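The Last Laundromats on Tilahun Street

The dryers at the corner of Tilahun Street and Ninth start running before six most mornings. By seven there is a line for the big washers, the ones that take a comforter or two weeks of clothes for a family of five. People leave a basket on the lid to hold a place and go out to sit in their cars.

Pristholm once had 31 coin laundries. The old business directories at the public library list them by street, and a person can go down the page and put a finger on each one. Nine are left. Three of those are within six blocks of each other on the east side, where most of the buildings went up before anyone thought to put a washer hookup in an apartment.

The decline was slow, and it had ordinary causes. Landlords put machines in basements. New buildings came with a stacked washer and dryer in a hall closet. Water and sewer rates went up. Then the owners, many of whom had opened their shops in the same ten-year stretch, reached the age when they wanted to stop lifting the backs off broken machines.

What happens to a coin laundry after it closes depends mostly on its floor drains. A room with that much plumbing is expensive to turn into anything else, and expensive to leave alone. Of the shops that closed on the west side, one is now a car wash office, one is a dog groomer, and one has had paper over the windows for so long that the paper has turned the color of tea.

The business itself is simple to describe and hard to do well. An owner buys or leases the machines, pays for water, gas and power, and collects the money. A front-loading washer in a busy shop may run eight or nine loads on a Sunday and two on a Tuesday. The dryers are where customers complain, and where owners say they make or lose the month. A dryer that takes one extra quarter to finish a load of towels will send people down the street.

At the Tilahun Street shop, the rent is $3,040 a month. The gas bill in the coldest part of winter can come close to that. The owner, who asked that this article leave out names, bought the place from a cousin and expected to keep it for five years. That was long enough ago that the change machine has been replaced twice.

The owner keeps a spiral notebook behind the counter with every repair in it. Belts, door gaskets, drain valves, a coin slide jammed with a foreign coin, a coin slide jammed with chewing gum. Under one washer's number there is a full page, both sides, and at the bottom the words "sold for parts."
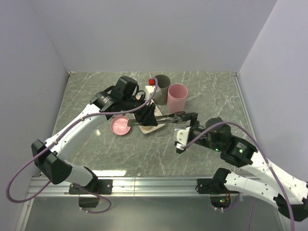 Parts are a subject of their own. Some of the older machines in Pristholm are Varik front-loaders, a line that has not been made for years. Owners like them because they can be opened with two wrenches and because the bearings last. When one goes out of service, it gets stripped. A garage behind one of the east side shops holds shelves of Varik door hinges, pump motors and timer knobs in coffee cans, and owners from other towns call to ask what is there before they drive over.

Newer machines are easier on water and harder on the person fixing them. The controls are on a board, and when the board fails the whole board is ordered. One owner on Pruveck Avenue waited most of September for a replacement and taped a handwritten sign to the machine every Monday, each one a little shorter than the last. The final version said "No."

Customers fall into a few groups that keep different hours. The early ones work nights or are about to start a shift. Late morning brings older people with one small load, some of whom have a washer at home and come anyway. After school the place fills with children doing homework on the folding tables. Restaurant workers come last with aprons, and owners ask them to use the two machines nearest the door, where the grease does the least harm.

Almost every regular has a favorite washer. They will wait for it with three others open. They can tell you that number 12 spins harder than number 14, and that the dryer on the end runs hot and is good for jeans and bad for anything with elastic.

Wash-and-fold is what has kept several of the shops going. A customer drops off a bag, it is weighed, and it comes back the next day folded and wrapped. The Pruveck Avenue shop handled 323 drop-off orders in its best month. Most came from small businesses: a barber, two massage offices, a daycare with a great many bibs. The work is done by two employees who fold fitted sheets faster than most people can find the corners.

Paying without coins has come more slowly. Five of the nine shops now take cards, and one has gone to cards only. The owners who switched like not having to haul quarters to the bank. The ones who haven't switched say the card readers take a cut of every load, and that a good share of their customers get paid in cash and want to spend it that way. At the Tilahun Street shop the change machine still makes the same long rattle, and people still hold a paper cup under it.

Prices have gone up. A regular wash that cost $2.75 a few years back is now $4, and the largest machine is $9.50. For a family without a washer, two trips a month adds up quickly, and some people have gone back to washing small things in the bathtub and paying only to dry. Owners notice this. One of them has started opening the dryers at half price on weekday afternoons, when they would otherwise sit idle.

The east side has 761 apartments with no laundry of any kind in the building, according to a count that a tenants' group made by going door to door. Most of those tenants walk. They use wire carts, strollers, rolling suitcases and, in one case, a golf bag with the dividers cut out. In bad weather the sidewalk between the bus stop and the Tilahun Street shop gets salted early, because the owner does it before unlocking.

The lease on that shop has two years left. The owner has had one offer for the space, from someone who wanted to know what it would cost to take the drains out, and has not called back. In the meantime a new set of dryer belts has come in. The old ones are hanging on a nail by the back door, in case one of them is needed on a Sunday.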